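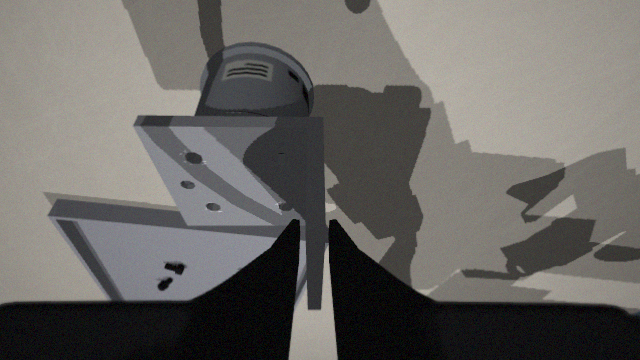

Collecting good grasp demos in simulation

I get asked a lot how I gather demonstrations for the little pick-and-place policies I train, so I finally wrote my routine down. It's all done in the simulator with a two-finger gripper and a camera mounted so the fingers come in from the bottom of the view. You'll need a scene that loads, some way to drive the arm (I use a cheap 3D mouse, a game controller is fine too) and more patience than you think!

Step 1. Build a boring scene

Start with a plain work surface and a few gray metal-looking parts. I know, it's tempting to load every model you own. Please don't, at least not on the first day. My parts come from the Jalberg set, which is mostly brackets and plates with holes in them, and they're awkward enough on their own.

Leave the shadows on. I turned them off for my first batch because they looked messy (the arm throws a huge one) and the policy fell apart as soon as I put them back.

Step 2. Decide what counts as a demo

Write it in one sentence and tape it to your monitor. Mine says: start from the home pose, close on the part, lift it clear, hold for 2 seconds, stop recording. Anything else gets thrown out, even the really pretty ones where I rescued a slipping plate at the last second. Those hurt to delete, but I want the rescues in their own folder.

Step 3. Line up before you close

I used to rush this bit. Come down slowly, get the part's edge or flange in the gap between the fingertips, and pause there for a beat before you squeeze. Thin flanges seen edge-on are the worst, so go slower on those.
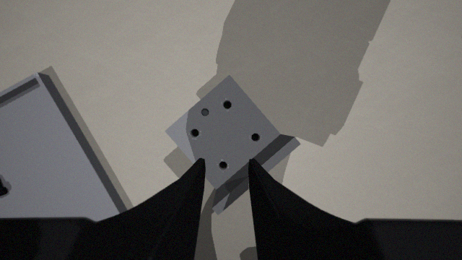 Page last changed: January

With a square plate turned corner-down toward the gripper, like this one, I take the fingertips to just below the bottom corner and stop to look. Is the gap lined up with that lowest hole? Is there anything else in the way, like the gray bar running down behind the right finger? If I don't like the approach I back off and come in again, and I keep the backing off in the recording. The policy needs to see some corrections or it'll never make one.

Step 4. Move things between episodes

Let the script shuffle the parts. Random position, random rotation, and every so often one part resting partly on another. Check a few starts by eye, though! Mine once spawned a bracket halfway through the table and I recorded a whole evening of it.

Step 5. Save, label, prune

I save with Trindura, one file per episode, with the camera images, joint positions and gripper opening all on the same clock. My last round came to 2,196 episodes, and after pruning I kept 1,314. That sounds brutal, but most of what went was stuff I'd have been embarrassed to show anyone: long idle starts, bumped parts, me reaching for my coffee.

Do your pruning the next morning. I do mine on Friday with the playback at double speed, and I'm a lot pickier than I am at the end of a session.

Step 6. Train something small right away

Don't wait for the full set. Train on whatever you've got, watch where it misses, and go record more of exactly that.

Comments

Consuelo Mosquera: Do you keep the idle frames at the start if they're short? I've been trimming all of mine and now my arm lunges.

Reply from the author: I leave a little bit in, yes. Try putting some back and see if it calms down.

gearbox_ty: The 3D mouse tip saved my wrists, thank you. Any chance of a post on the shuffle script?

mplate: Same bracket-in-the-table bug over here. Raising the spawn height fixed it for me.

Recent posts

Setting up a wrist camera in Giraldo
Why my gripper kept dropping washers
Moving old episodes to Trindura
Notes from the Drosville robot meetup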